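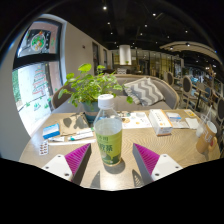
Aqeel Virk, 11.12.2022, an die Liste Gonomia-Greifer
Betreff: Re: Prillik verliert beim Zugreifen den Nullpunkt

Hallo zusammen, hallo Zeeshan,

danke fürs Nachhaken, sonst hätte ich das wohl noch bis nach den Feiertagen vor mir hergeschoben. Ich zitiere mal das Wichtigste aus deiner Mail, damit auch die mitkommen, die den Faden im November nicht verfolgt haben:

Zeeshan Bukhari schrieb:
> Moin, bei uns in Luststead spinnt die Öffnungsweite vom
> Handgreifer. Beim ersten Zugreifen stimmt der Wert noch, nach
> ein paar Objekten meldet er "offen", obwohl die Finger an der
> Flasche anliegen. Neustart hilft, aber halt nicht lange. Ich
> hab erst den Sensor verdächtigt und den getauscht, keine
> Änderung. Kabel auch neu. Mit einem leeren Joghurtbecher
> kriege ich den Fehler übrigens nicht hin, mit vollen Flaschen
> ständig. Hat das sonst noch wer? Und vor allem: Kann man
> die alten Aufnahmen noch retten oder ist alles für die Tonne?
> Gruß, Zeeshan

Ja, hat sonst noch wer, nämlich ich! Und ich glaube, ich weiß jetzt, woher es kommt. Der Sensor ist unschuldig, den hättest du dir sparen können, sorry.

Ich hab den Prillik mit der Teeflasche getestet, also der durchsichtigen mit dem gelbgrünen Etikett und dem weißen Schraubdeckel. Die ist für so was ein dankbares Objekt: oben die schrägen Schultern, unten das Etikett, und je nachdem, wo man anfasst, verhält sich das ganz verschieden. Fasse ich tief am Etikett, ist alles brav. Rutsche ich hoch Richtung Schulter und drücke kräftig zu (und das macht man bei einer vollen Flasche automatisch, man will sie ja nicht fallen lassen), dann springt der Wert. Fast 16 Millimeter in einem Satz, und danach bleibt er da, auch wenn ich ganz aufmache.

Zu Hause hab ich das Ding dann zerlegt. Bei mir sitzt das Ritzel, das die beiden Finger miteinander koppelt, nur mit einer Madenschraube auf der Welle. Die hatte sich gelockert. Bei normalem Griff merkt man nichts davon, bei schräger Last rutscht das Ritzel auf der Welle durch, und der Sensor misst ab da munter vom falschen Nullpunkt weiter. Das erklärt auch deinen Joghurtbecher, an dem zieht ja kein Gewicht. Auf der Welle war sogar eine schöne blanke Riefe, ich hab erst gedacht, das gehört so.

Repariert habe ich es so: Welle entfettet, an der Stelle eine kleine Fläche angefeilt, Schraube mit mittelfester Sicherung rein und über Nacht liegen lassen. Bitte nicht die hochfeste nehmen, die kriegt ihr nie wieder raus, da spreche ich leider aus Erfahrung mit einem ganz anderen Projekt. Seitdem liegt die Abweichung bei mir unter 2 Millimetern, auch wenn ich an der Flaschenschulter richtig gemein zupacke. Die magentafarbenen Rippeneinsätze geben sowieso etwas nach, besser wird es vermutlich nicht.

Eine Sache noch zur Sicherheit, und die ist mir wichtiger als die Daten: Beim Durchrutschen geht der eine Finger ohne Vorwarnung auf und der andere bleibt stehen. Mir ist dabei eine volle Glasflasche auf den Fliesenboden geknallt, zum Glück in Turnschuhen und nicht barfuß. Also bitte kein Glas und nichts Heißes, bis ihr die Schraube geprüft habt. Und Finger weg vom Zahnrad, wenn ihr mit offenem Gehäuse probiert! Ich hatte da eine Fingerkuppe drin, das zwickt ganz ordentlich.

Zu den alten Aufnahmen: Bei mir waren es 203, und ich bin sie nicht alle von Hand durchgegangen, so viel Geduld habe ich nicht. Man sieht im Kamerabild ja die Fingerspitzen, und wenn die sich sichtbar öffnen und der Weitenwert steht, ist der Fall klar. Dafür habe ich mir ein kleines Skript gebastelt, Arbeitsname Bajwa, das den gemessenen Wert mit dem Bild vergleicht und verdächtige Stellen markiert. Vor dem Sprung sind die Daten in Ordnung, die würde ich behalten. Nach dem Sprung könnte man den Versatz abziehen, aber wenn das Ritzel mehrmals gerutscht ist, wird das ein ziemliches Geraffel. Ich würde wegwerfen und neu aufnehmen. Wo Bajwa noch patzt: bei starken Schatten auf dem Tisch. Die spitzen Schatten von den Fingern hält es gern mal selbst für Finger, da muss man dann doch selber draufschauen.

Zeeshan, kannst du bei dir mal die Haube abnehmen und nachsehen, ob du dieselbe Riefe hast? Foto von der Welle wäre super. Falls da alles fest ist, haben wir 2 verschiedene Fehler und ich nehme die Hälfte von dem hier zurück.

Das Skript schicke ich auf Zuruf, ist noch nicht vorzeigbar.

Viele Grüße
Aqeel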